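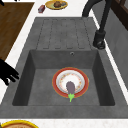

4. Setting up your first campaign in Brelance

This section explains how to create a campaign, connect it to your page and set the spending limits. Please complete section 3 (Connecting your accounts) before you begin. If the status light next to your page name is grey, the connection is not ready and the campaign cannot be saved.

You will need:
- an account with the role Owner or Editor (the role Viewer can only read reports)
- a payment card or an approved invoice agreement
- the address of the web page where visitors should arrive

4.1 Create the campaign

1. Log in and open the Campaigns tab in the left menu.
2. Click New campaign. A window with three fields will open.
3. Type a name. The name can have up to 70 characters and is seen only by your own team. We recommend to put the month first, for example "March newsletter sign-up", so the list stays in a good order.
4. Choose one goal: Visits, Sign-ups or Sales.
5. Click Save draft.

Note: The goal cannot be changed after the campaign has started. If you have chosen the wrong one, stop the campaign, make a copy of it and choose the goal again in the copy. The old results stay with the old campaign.

4.2 Choose the audience

1. Open the draft and click Audience.
2. Select the countries or towns. You can type a town name or draw a circle on the map. The smallest circle has a radius of 11 kilometres.
3. Set the age range and the languages.
4. If you have a customer list, click Add list and upload it as a CSV file. Each row must contain one e-mail address and nothing more.
5. Wait until the audience meter has stopped moving, then click Confirm.

The meter shows how many people the campaign can reach. When the number is under 3,000, the meter turns orange. You may still start the campaign, but the adverts will be shown to the same persons many times, and the cost for each click will normally go up. Make the area wider or remove one of the filters.

Caution: Upload only the addresses of people who have given their permission to be contacted for advertising. A deleted list cannot be brought back, and campaigns which use it will pause at once.

4.3 Set the budget

1. Click Budget and choose Daily or Total.
2. Enter the amount. The currency is taken from your billing profile.
3. Choose a start time. An end time is optional with a daily budget and required with a total budget.
4. Tick the box Stop at limit if you do not want any spending above the amount.

With the box left empty, Brelance may spend more on a busy day and less on a quiet one. The weekly sum stays the same. The week is counted from Monday, also when your campaign begins on another day — so the first week can look shorter in the report.

Caution: Changing the budget many times in one day disturbs the delivery. After a change, please wait until the next morning before you make another.

4.4 Add the advert

1. Click Creative, then Add advert.
2. Write the headline. The limit is 40 characters, spaces included.
3. Write the body text and choose the button label from the list.
4. Upload a picture in JPG or PNG format.
5. Paste the web address and click Test link. A green tick must appear.
6. Look at both previews, phone and desktop. Long words are sometimes divided in the phone preview.

You can add several adverts to the same campaign. They are shown equally often in the beginning, and later the one with the better result gets a larger part of the budget. To keep the parts equal, open Advanced and switch off Automatic share.

4.5 Connect the Sima counter

The Sima counter is a short piece of code that reports sign-ups and sales back to Brelance. For the goal Visits it is not needed.

1. Go to Settings, Sima, and click Copy code.
2. Paste the code into your thank-you page, directly before the closing body tag.
3. Open the page in a new browser window.
4. Return to Settings and click Check. The text Signal received should be shown.

If no signal is received, switch off any advert blocker in your browser and repeat steps 3 and 4. Websites built with Hovlow need one more step — the page must be published again after the code is added. Saving it is not enough.

4.6 Start the campaign

1. Click Review. Missing items are marked in red.
2. Correct them, then click Start.

The campaign now has the status In review. When it is approved, you will get a message by e-mail and the status changes to Active. If it is refused, the reason is written under the advert. Correct the advert and click Send again; you do not need to build a new campaign.

Accounts managed by the Flovden support desk have a separate approval step, which is described in section 9.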